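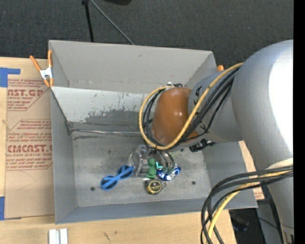

Cell Safety and Good Practice Working Group
Minutes of the March meeting

Held in the Desa room, 2 pm

Present: Harsh Bhardwaj (chair), Zlatko Stojanovska (minutes), two from the Tirudham bench team, one from Burnov by phone
Apologies: Halilović site

1. Minutes of the last meeting
Accepted with one correction. Under item 4 the reduced speed limit applies whenever a person is inside the taped line, and the word "may" should read "must". Zlatko has fixed the copy on the shared drive.

2. Cable dressing on the bin picking arms
Harsh went through the draft rule on external cables. As written, every cable on an arm has to be tied at each link, with no free loop at the wrist. The bench team said this won't work for cables that run to the gripper. They need some slack for the wrist to turn, and a cable tied too short gets pulled at the connector. Burnov had the same trouble with their first version.

Agreed to allow a loop at the wrist, provided the loop can't catch on the bin wall or on anything in the pile at full wrist rotation. The check is to be done by hand at slow speed before a new program is run, and again after any cable is replaced. Yellow and black cables can share a route along the link.

There was some discussion about whether to give a maximum loop size. Left out for now. Zlatko would like a figure in there eventually – the bench team would prefer to keep it to the rotation check.

Action: Harsh to reword clause 2 and send it around.

3. Bins and clamps
The rule says the bin must be fixed so that it can't shift if the gripper pushes on a wall. Spring clamps on the rim are in use with the grey bins at present. Burnov asked if these count as fixed. The view of the meeting was that they are fine for light objects at reduced speed, but a bolted tray is needed for anything else. Clamp handles stand up above the rim and have to be entered in the program as obstacles. If a clamp is moved, the obstacle entry gets changed before the arm is started again.

Worn bin floors were raised. Scuffs and scratches are not a safety matter and bins don't need to be replaced for that. A cracked wall does need replacing.

Action: bench team to add clamp positions to the start-up sheet.

4. Test objects
The present mix takes in hard, soft, shiny and see-through items, such as a tape measure, blue sunglasses and clear plastic. Nobody wanted to drop the clear plastic, though it makes the pick rates look worse. Results are to be reported for the whole mix, with no items taken out afterwards.

A run is now set at 100 picks. The log for the last quarter has 606 picks in it, and 27 of those were stopped by the operator. Zlatko noted that nearly half of the stops have no reason written beside them. From now on a stop with no reason will be sent back to the operator the same day.

Nothing with glass in it or with an exposed blade goes in a bin. This was already the practice but it wasn't written down.

Action: Zlatko to add a reason column to the log.

5. Keeping the table clear
Sheet stock, tape and offcuts should not be stored on the table beside a bin while the arm is powered. The bench team pointed out that storage is short and asked for a rack. Harsh will look at the cost. Until there is a rack, sheets go against the far wall, flat side in.

Cables that drop off the front of a table are to be kept out of the walkway.

6. Other business
Halilović has asked for a copy of the rules in large print for the wall. Agreed, once clause 2 is settled.

The emergency stop test was done on both Tirudham arms and passed. Sheet signed and filed.

Next meeting in April, same room. Closed at 3.20 pm.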